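Employee art show at work, do you price your pieces or not?

marlowe_knits
Hi all, long time reader and I finally have something to ask! The company I work for (Chaturvedi, the Ornport office) is putting on a staff art show in the second floor hallway in October, and I signed up before I could talk myself out of it. I have 3 small watercolors of the harbor that I'm pretty happy with. The form asks whether I want a price on the label or "display only," and I've been going back and forth all week. Part of me would love to sell one, and part of me cringes at my own manager walking by and seeing that I think my painting is worth real money. What have the rest of you done?

bluegouache
Oh congratulations, that's a big step! I'd say price them. I've shown in the hallway at my job twice now, and the first time I left the prices off and then spent weeks telling people at the copier that yes, they could buy one, and no, I hadn't thought about how much. It was far more awkward than a little number on a card would have been.

Famdale_Frank
I'm going to disagree with bluegouache, and I hope it comes across kindly. We had a show like this at Rallness and once some of the labels had prices, people started comparing. A very sweet lady in billing who does lovely quilted panels saw hers was the cheapest thing on the wall, and she never entered again. Keep the selling for the craft fair, where folks come with their wallets out.

bluegouache
I'm sorry to hear that about the quilts, Frank, I really am. I still think that's a reason to help people with their pricing, though. Grown-ups should be allowed to sell their work if they want to.

marlowe_knits
You're both making sense, which isn't helping me one bit, haha. I should add that the frames cost me more than I planned, so getting some of that back would be nice. Also the hanging wires are only rated for 5 pounds, and my biggest one might be over with the glass in.

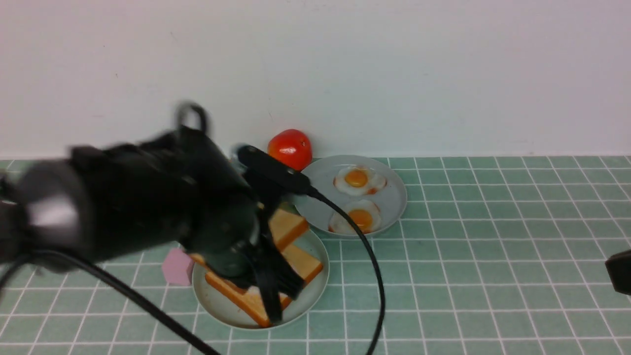
Ankit Dwivedi
Swap the glass for acrylic and you should get the weight down nicely. As for prices, could you ask the organizers for a sheet at the front desk? Ours worked that way, with clean labels on the wall and a list for anybody who wanted to ask.

Famdale_Frank
Now that I could live with.

marlowe_knits
Ooh, I like that a lot. I'll email them in the morning and let you know what they say!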